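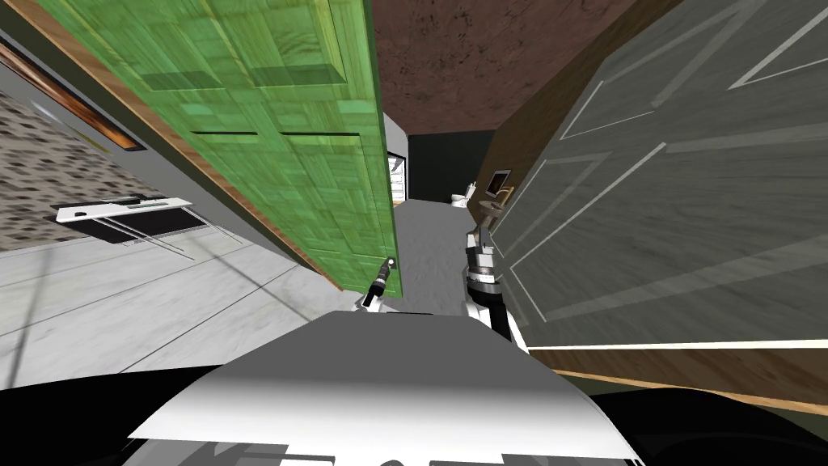

WORKSHOP NOTEBOOK – Door task

November, quarter past four, Sollville end of the lab. Kettle on, heater off.

Right, so we're properly into the door task for the Batutier student round and I want to get this down before I forget which settings we were on. Everything this arvo was in the simulator on the Tramden box (the good one with the fan that sounds like a ute on gravel). The Mahmoud build of the arm controller is still what we're using, please don't update it over the break without telling the rest of us!

The job is easy to say. Drive up to the green door, get the left gripper to the handle, shift the door, carry on down the corridor. The left arm is doing the handle work and the right arm mostly has to keep out of trouble, and that second part is eating more of our time than I'd budgeted for. It's up in front of the grey door at the moment with the fingers pointing up the corridor. I'd like it tucked lower and closer to the body. When we swing the base round, anything held that high is asking to clout the door frame, and a clout with the frame costs us points under the Batutier rules whether or not the door gets moved.

The handle itself is tiny from the head view. Small dark thing on the edge of the door, with the gripper tip nearly on it, and at that size a few pixels out in the detector is the difference between a grab and a swipe at nothing. We've got 1,746 episodes saved in the training folder now and I reckon too many of them have the door at the same angle. Next batch I want the starting angle scrambled properly, plus a few with the door barely ajar, just to be mean to it.

Also the textures. Whoever picked the randomiser list has a sense of humour, because we've got a green parquet door, a ceiling like a tea stain and a toilet at the end of the hall. Leave it all in! The policy is meant to cope with ugly houses. I did wonder if the busy pattern on the door was hurting the handle detector, so that's a job for someone with patience: same start pose, plain door versus parquet door, compare the misses.

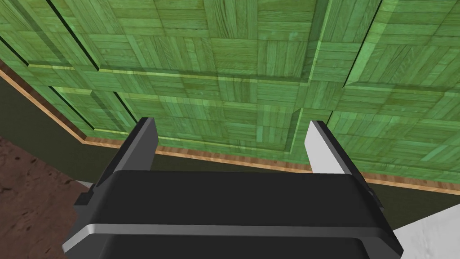 Page 6

Gripper camera notes. Fingers splayed wide and facing nothing but green. The lighting comes down brighter on the right half, so the right finger's inner face is nearly white while the left one is dark charcoal, and I'd bet that lopsidedness matters for the wrist network. I'm going to try brightness jitter on the wrist view only and leave the head view alone.

The other bother is that a view full of parquet tells you next to nothing about where you are on the door. Same basket weave wherever you look. The panel grooves help a bit, and so does the strip of orangey-brown trim along the bottom of the green, but with no handle in view the policy hasn't got much to go on. Options as I see them: feed it a short history of wrist frames, or make the base stop a bit further back so the handle is picked up earlier. Second one's cheaper – trying that first.

Episode limit is set to 2,000 steps, which is generous. I'd like to cut it to 700 and see who squeals. If a run hasn't got hold of the handle by then it's usually just faffing.

To do before next session:
– lower rest pose for the right arm
– scrambled door angles in the generator
– plain versus parquet comparison
– wrist brightness jitter, own branch please
– back up the training folder (the shared drive is nearly full, so clear out your old renders)

Left the overnight job queued on the Tramden box with the old step limit. Don't kill it, even if the fan is doing your head in.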